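Progress report, February
Shared kitchen and rest room, Presovska house
Prepared by Cuiping Duan for the Sitano fund

Where the work stands

The grant period has now passed its midpoint, and the kitchen on the ground floor is in daily use. Residents and the evening staff cook there from 6 in the morning until 10 at night. The cabinets, counter and hood are finished. What remains is mostly storage, the sleeping corner and a few repairs that were left out of the first estimate.

The last report listed five open items. Three are closed, one is partly done and one has been moved to the next period. They are covered below in the order they appeared in the work plan.

Cabinets and counter (closed)

The base cabinets were fitted in an L shape, as drawn, with the black countertop running the full length. The upper row went in the week after. We kept the orange-brown doors from the supplier's standard range, Tang, and did not take the more expensive matte finish that was priced as an option. The vertical silver handles are the same on all the doors, upper and lower, so replacements can be ordered from one part number.

Two of the lower doors rubbed against each other when they were first hung. The installer came back and adjusted the hinges at no charge. One upper door still drops slightly when it is opened all the way. We have asked for a replacement hinge and will fit it ourselves.

Hood (closed)

The stainless steel hood is mounted between the upper cabinets. The first one delivered had a dent on the front panel and was sent back, which cost us nearly two weeks. The second was accepted. The duct was sealed at the outside wall after a draft was noticed in the first cold spell. The filters are washed every second week by whoever has the kitchen duty.

Floor (closed)

We left the gray concrete floor as it is. The original plan was to tile it, and 3000 was set aside for this. The tiler's opinion was that the old slab would need leveling first and that the leveling alone would take most of the line. With the fund's agreement, given by email, the floor was cleaned and sealed, and the balance was moved to cabinets and plumbing. The sealing has held up well near the counter. There is a worn patch by the door that will need a second coat in the spring.

Storage and tidying (partly done)

This is the slowest part of the project. The cabinets gave us plenty of closed space, but people still leave their things on the counter when they are in a hurry. Bottles and packages tend to collect at the right end, many of them still in the red bags they came home in. The wok and the lidded pot stay out near the hood by agreement, and so does the cutting board, as they are used at every meal.

In the last period we did the following:

Emptied every cabinet once, threw out expired food and wiped the shelves.
Gave each household one upper and one lower shelf, with names written on tape inside the door.
Set one shelf aside for shared oil, salt and rice.
Moved cleaning products out of the food cabinets and into the hall closet.

Still to do is a rack for the bottles. Buseo quoted 300 for a two-level metal rack, delivered. We would like to order it from the small equipment line unless the fund objects. A cheaper plastic one was considered, but a similar rack in the laundry room bent under the weight of the detergent.

Trash is now handled with a round red bin with a bag liner, kept on the kitchen floor. It fills up quickly on weekends. A second bin for glass and cans was requested by several residents and will be bought this month.

Sleeping corner (moved to next period)

The kitchen opens onto the area where we planned a place for night staff and visiting family to lie down. For now there is a mattress on the floor. The sheet is blue with white stripes like a music staff, with a treble clef and a note on it. It came with a bag of donated bedding and has become the usual one for this mattress.

The plan calls for a low bed frame and a folding screen, so that a person can rest while others are cooking. The frame has not been ordered. We measured twice and found that the model in the plan would block the way to the lower cabinets when their doors are open. A narrower frame exists, but the mattress would have to be changed too. We ask to carry this item forward and will send a new drawing with prices.

Until then the mattress is stood up against the wall when the floor is washed, and bedding is changed after each guest. The night staff have asked for a hook and a small lamp on that side of the room. Both can be covered from the repairs line.

Budget

Spending to date on the kitchen lines is 3734, including delivery and the second visit by the plumber. The hood exchange did not add any cost. Receipts are in the folder sent with this report, in the same order as the lines in the work plan. One receipt, for sealant, is a handwritten copy — the shop has promised a printed one.

Next period

Order and fit the bottle rack, if approved.
Buy the second bin.
Replace the hinge on the upper door.
Second coat of sealer by the door.
New drawing for the sleeping corner, with a narrower frame and a screen.

We would also like to know if the screen can be bought ahead of the frame. The supplier holds the current price until the end of the quarter, and it would be useful on its own in the evenings. A reply by email is enough.

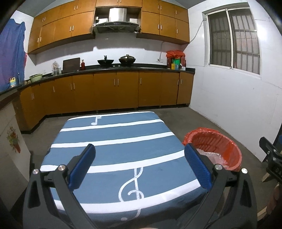
Kitchen and floor mattress, Presovska house, February.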